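Zidetville Technical Institute
Student Project Report, Robotics Practicum

Two-Arm Handling of School Supplies

The project addressed the handling of everyday school supplies around a soft backpack with a pair of tabletop arms. Work took place in the Brurneck bench enclosure during the April session.

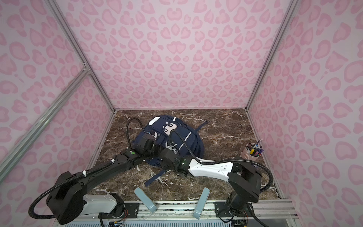 Jintana Inthanon

1. Setup
Both arms are bolted to a rail at the front of the bench. The backpack was chosen as the main object – its fabric shifts whenever a gripper presses on it.

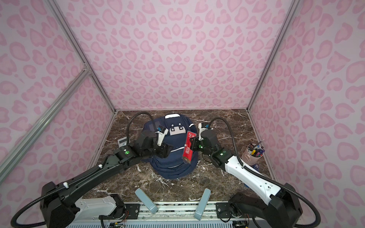

Figure 2. Left gripper on the backpack, right gripper holding a red box.

2. Procedure
Each trial was limited to 30 seconds of planning time. The Harahap controller logged 2,197 motion segments, of which 2,000 were retained for review.
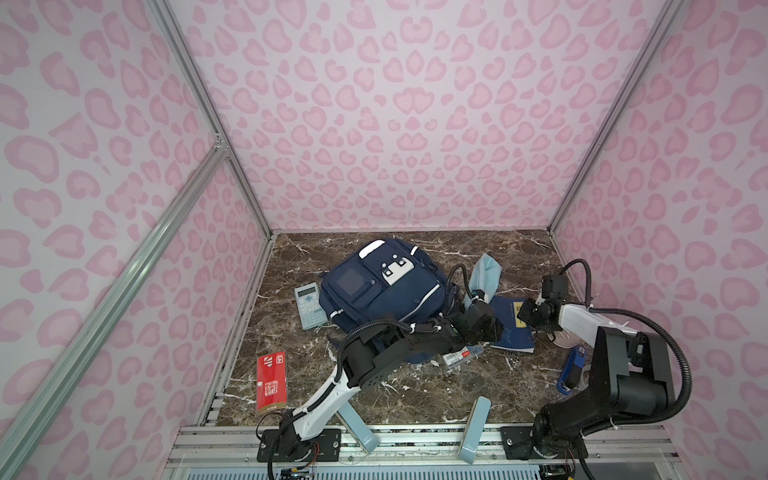 Figure 3. Backpack, calculator, notebook and stapler on the work surface.

3. Books
Hardcover books required a separate grip setting in the Fetley software. The default closing force was reduced in three steps until covers were no longer marked. Page blocks remain a difficulty – with the Zhuangzi volume held upright, the pages splay away from the spine, and the model's estimate of book width becomes unreliable. A width check before release is proposed for next term. 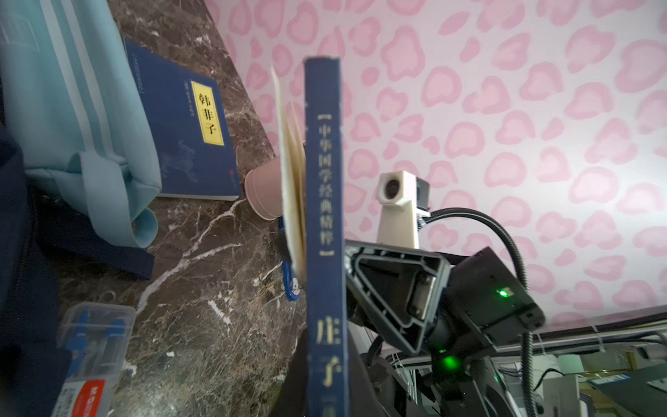 4. Remaining Work
Wrist views will be added to the training set for the next group. The label set must also be extended, as it treats all navy blue books as one class. The upright Zhuangzi and the Han Feizi lying flat on the marble differ in binding and in title, and should be entered separately. Revised labels are to be filed with the department before the final review.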